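Right, a few people asked how the long walk went, so I'm doing a thread. Galtville to Surngate along the old railway path, over two days. Get a cup of tea, I go on a bit.

22 Sep 2021

I'd been meaning to do it since June, when Hadi Saab sent me a map with a line drawn on it in biro and the words "you'd like this". I did not like the first hour. It rained sideways and the path out of Galtville goes behind a cash and carry for ages.

Then it gets lovely! You drop down by the canal, there are herons, and the old platforms are still there with trees growing up through them. I sat on one and ate half my lunch at ten in the morning.

Boots: the Pelletier ones I moaned about last year. I take it all back. Wore them in round the house for weeks (yes, while hoovering) and got to the end with one tiny blister on my left heel, and I blame the sock.

First night was at the Istano, a pub with rooms over the bar. Pie, chips, bed by 8. There was a quiz on downstairs and I could hear every question through the floor. I knew the capital of Mongolia and had no one to tell.

Packing, as I know some of you are planning this one. I took far too much. Two jumpers, a book I didn't open, a torch the size of a marrow. Next time it's one jumper and no book.

Do take more water than you think, though. There's a tap at the Galtville end by the car park and then nothing until the pub, and the café at the halfway point only opens in summer.

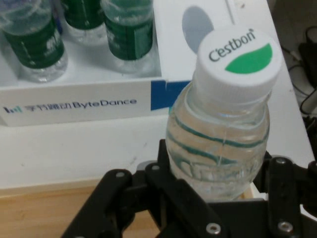

Can you do the whole thing in one day?
If you're fit and you set off at first light, but you'd miss the best bits and the last stretch is no fun in the dark.

Second day was the hill. The trig point says 1,222 feet and I felt all of them. There's a false top, then another false top, then a gate, then a field of very rude sheep, and THEN the top. You can see the sea from up there if it's clear. I saw a cloud — quite a nice cloud.

Met a couple coming the other way with a spaniel in a little yellow coat. They'd started in Surngate and told me it was "all downhill from here". It was not. There's a nasty climb out of the woods that neither of them mentioned and I thought about that spaniel the whole way up.

The bus back from Surngate goes from outside the library, not the station. The timetable online is the old one. I missed mine by standing at the wrong stop for half an hour eating a sausage roll, so learn from me.

Cost me just under £200 all in with the room, food, bus and a new pair of socks. You could do it much cheaper with a tent, but I like a door that shuts.

Hadi wants to do the coast bit next, from Surngate south. I've said yes but only if he carries the torch.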